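스텔리츠, 협동로봇 그리퍼 작업 안전 지침 개정… 10월부터 전 작업장 적용

손목 카메라 영상 보관·손가락 점검 주기 등 명문화
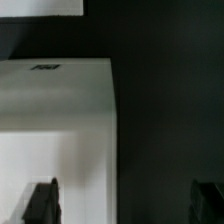
흰색 물체 가장자리를 사이에 둔 로봇 그리퍼의 두 손가락. 로봇 손목 쪽 카메라로 촬영.

2022년 9월 10일

물류 자동화 업체 스텔리츠가 협동로봇의 집기 작업에 적용하는 사내 안전 지침을 개정해 10월부터 전 작업장에서 시행한다. 개정 지침은 그리퍼 손가락의 점검 주기와 접근 속도, 손목 카메라 영상의 보관과 열람, 작업자의 로봇 구역 출입 절차를 담았다. 기존에는 작업장별로 따로 만든 점검표를 썼고, 항목과 주기가 서로 달랐다.

회사는 지난해부터 포테티 작업장과 마크 작업장의 점검 기록을 비교해 왔다. 같은 모델의 그리퍼를 쓰면서도 한쪽은 손가락 패드를 매주 확인하고 다른 쪽은 이상이 보일 때만 교체하는 식이었다. 두 작업장을 오가는 정비 인력이 어느 기준을 따라야 하는지 묻는 일이 잦았다고 회사 측은 밝혔다.

개정 지침에서 가장 분량이 많은 부분은 접근 동작이다. 로봇이 상자나 가전 외장처럼 면이 넓은 물체에 다가갈 때는 접촉 예상 지점 200밀리미터 앞에서 감속 구간에 들어가야 한다. 감속 구간에서는 해당 작업에 설정된 최고 속도의 70퍼센트를 넘길 수 없다. 사람과 로봇이 같은 구역에서 일하는 공정에는 이 수치를 그대로 쓰지 않고, 작업별 위험성 평가에서 정한 더 낮은 속도를 적용한다. 감속 구간 설정을 바꾸려면 현장 책임자와 안전 담당자의 서명이 모두 필요하다.

손가락을 벌린 상태로 물체에 접근하는 경우의 확인 절차도 새로 들어갔다. 작업을 처음 등록할 때 담당자는 두 손가락이 모두 물체의 모서리와 간섭하지 않는지 저속으로 확인하고, 그 결과를 작업 등록서에 적는다. 물체의 한쪽 면만 카메라에 들어오는 자세라면 다른 각도에서 한 번 더 확인해야 한다. 물체의 규격이 바뀌거나 적재 위치가 옮겨지면 등록 절차를 처음부터 다시 밟는다.

밝은 색 표면과 어두운 배경이 맞닿는 환경에 대한 조항은 마크 작업장의 의견을 반영했다. 이 작업장에서는 흰색 외장의 제품을 다루는 공정이 많아 노출 설정에 따라 모서리 인식 결과가 달라진다는 보고가 이어졌다. 지침은 이런 공정에서 자동 노출만으로 운전하는 것을 금지하고, 조명 조건별 기준 영상을 미리 저장해 교대 시작 때 비교하도록 했다. 검은색이나 짙은 회색 손가락이 어두운 배경과 구분되지 않을 때는 보조 조명을 켜거나 카메라 설정을 조정한 뒤 운전한다. 손가락에 반사 테이프를 임의로 붙이는 것은 허용되지 않는다.

그리퍼 손가락 점검은 7일에 한 번으로 통일됐다. 점검 항목은 체결 나사의 풀림, 패드의 갈라짐과 들뜸, 손가락 끝의 변형, 개폐 시 좌우 대칭이다. 손가락 끝의 마모가 제조사 허용치에 이르면 한쪽만 바꾸지 않고 양쪽을 함께 교체한다. 교체 후에는 영점 조정과 파지력 측정을 마쳐야 자동 운전으로 돌아갈 수 있다. 측정 결과가 기준을 벗어난 그리퍼에는 사용 금지 표지를 달고 별도 보관함에 둔다.

손목 카메라 영상에 관한 규정도 마련됐다. 영상은 이상 정지 원인 분석과 작업 등록 확인, 교육 자료 제작에만 쓸 수 있으며 작업자의 근태나 작업 속도를 평가하는 데 사용할 수 없다. 사람의 얼굴이나 명찰이 찍힌 영상은 교육 자료로 쓰기 전에 가림 처리를 한다. 고객사 제품의 상표나 송장 정보가 읽히는 영상도 마찬가지다. 이상 정지 전후의 영상은 사건 조사가 끝날 때까지 지우지 못하고, 열람한 사람과 열람 목적은 기록으로 남긴다.

출입 절차는 비교적 짧다. 작업자가 로봇 구역에 들어갈 때는 운전 모드를 수동으로 바꾸고 개인 잠금장치를 건다. 두 사람 이상이 들어가면 각자 자기 잠금장치를 걸어야 하며, 대표로 한 사람만 거는 방식은 인정되지 않는다. 그리퍼가 물체를 잡은 채 멈췄을 때는 손으로 물체를 빼내지 말고, 낙하 방지 받침을 댄 다음 정해진 해제 순서를 따른다. 공압식 그리퍼는 잔압을 확인한 뒤에 손을 댈 수 있다.

스텔리츠는 지침 시행에 앞서 9월 중 현장 교육을 진행한다. 교육은 작업장별로 나눠 열리며 로봇 운전, 정비, 공정 설계 담당자가 대상이다. 협력업체 인력도 로봇 구역에 출입하려면 같은 교육을 이수해야 한다. 실습은 비상 정지 후 복구, 손가락 교체, 감속 구간 확인 순으로 진행하고, 실습을 마치지 못한 인원은 시행일 이후 해당 작업에서 제외된다.

기존에 등록된 작업은 시행일부터 5주 안에 새 양식으로 옮겨야 한다. 기한을 넘긴 작업은 자동 운전이 제한되며, 재등록이 끝날 때까지 수동 모드에서만 돌릴 수 있다. 출하 물량이 몰리는 작업장을 위해 유예 기간을 더 달라는 요청이 있었으나 최종안에는 포함되지 않았다. 대신 안전 담당자가 등록 순서를 조정해 위험도가 높은 작업부터 처리하기로 했다.

현장에서는 점검표가 하나로 정리된 데 대체로 긍정적인 반응이 나왔다. 다만 포테티 작업장의 정비 부서는 매주 점검에 드는 시간이 교대 편성에 반영돼야 한다는 의견을 냈다. 회사는 첫 분기 기록을 검토한 뒤 인력 배치를 조정할 수 있다고 답했다.

이번 지침은 스텔리츠가 직접 운영하는 작업장에만 적용된다. 장비를 공동으로 운영하는 미둠 물류센터는 양측의 기존 안전 수칙을 대조하는 작업이 남아 있어 적용 시점이 정해지지 않았다. 그때까지 미둠에서는 현행 수칙을 따르되, 두 수칙이 다를 경우 더 엄격한 쪽을 적용한다.

지침 전문과 점검표 양식은 사내 안전 게시판에서 내려받을 수 있다. 인쇄본은 각 작업장 로봇 구역 출입구에 비치되며, 이전 점검표는 시행일에 모두 회수한다.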